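Llorente Suelo 2: juego de demostraciones y método de limpieza localizada para robots

Inicio > Investigación > Conjuntos y métodos > Suelo 2

Referencia: Suelo 2
Disponibilidad: descarga inmediata tras firmar la licencia
Licencia: académica o comercial

Limpiar una gota del suelo es una tarea que cualquier persona resuelve sin levantar la vista del teléfono. A un robot le cuesta bastante más, y a quienes lo programan, algún que otro fin de semana. Suelo 2 reúne 497 demostraciones humanas de limpieza con trapo, grabadas desde la cabeza, y el método con el que las convertimos en una política de control.

Qué hace el método

La versión anterior aprendía a frotar. Frotaba con entusiasmo, en línea recta y casi siempre al lado de la mancha. Suelo 2 separa el problema en dos partes: un módulo localiza las gotas y propone un orden de pasada, y otro decide la trayectoria y la presión del trapo a partir de las manos del demostrador. Los dos se entrenan por separado y se ajustan juntos durante 800 pasos finales. Probamos a ajustarlos más tiempo. Empezaron a ponerse de acuerdo en ignorar las gotas pequeñas.

El módulo de localización se llama Windholm. El de trayectoria se llama Flastberg. Los nombres se eligieron antes de que existiera un criterio para elegirlos y cambiarlos ahora rompería medio repositorio.

Contenido de la descarga

497 secuencias en primera persona, con la postura de ambas manos
Máscaras de gota, salpicadura y reflejo (tres clases distintas, por motivos que el modelo nos hizo comprender)
Pesos de Windholm y Flastberg
Código de entrenamiento y evaluación
Guía de montaje para el banco de pruebas Karnatdale

Sobre los reflejos

El gres brillante es un enemigo respetable. Una luz de techo reflejada en la baldosa tiene bordes suaves, se desplaza con la cámara y, para un detector poco viajado, merece ser frotada hasta el fin de los tiempos. Etiquetar los reflejos como clase propia redujo esas pasadas inútiles en nuestro banco. No las eliminó.
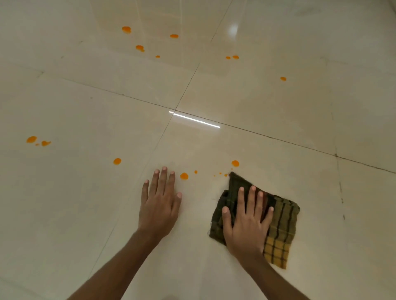 ¿Sirve el método para un robot con un solo brazo?
Con un solo brazo funciona la parte de localización sin cambios; la de trayectoria hay que reentrenarla, porque las demostraciones registran las dos manos y Flastberg usa la de apoyo como referencia.

Limitaciones conocidas

No se ha probado en madera, moqueta ni suelos exteriores. Las manchas secas quedan fuera del alcance. El trapo se trata como una superficie plana, opinión que el trapo no siempre comparte: si se arruga bajo la pinza, la política sigue adelante como si nada.

Requisitos

Cámara de cabeza calibrada, control de fuerza en la muñeca y 14 GB de espacio libre en disco. El trapo no está incluido.

Última revisión de la ficha: viernes, 28 de diciembre de 2018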